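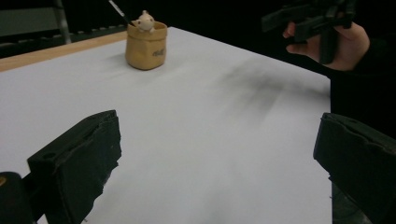

Floltcombe Desk Objects

Version 2, updated in April

What this is

A set of short recordings of small things being picked up, moved and put back on a desk. The things are the kind people keep near a keyboard: pen holders, cups, erasers, tape, clips and small ornaments.

Contents

300 recordings in the main folder
181 object entries in objects.csv
notes.txt, with changes since version 1

Each row in objects.csv has an object name, a color, a rough size class and the tasks it appears in. Pens and brushes have their own rows, even when they stand in a holder. A holder with a figurine attached is one object. We did not try to name the animal if two labelers disagreed; those rows say "animal".

Setup

Most tasks use a white surface over a wooden table. Objects start near the back. Lighting was left as it was in the room, so shadows vary a lot between morning and evening.

Known problems

Small logos are often unreadable. Leave the text column blank for these.
Paper-look containers were filed under "bag" in version 1. They are now under "holder".
Task names in the Prustura folder still use the old spelling.

Labels

Naveen Semwal and Aarti Nishad wrote the labels. Madhu Solanki checked them. Send corrections to Babita Dixit with the row number.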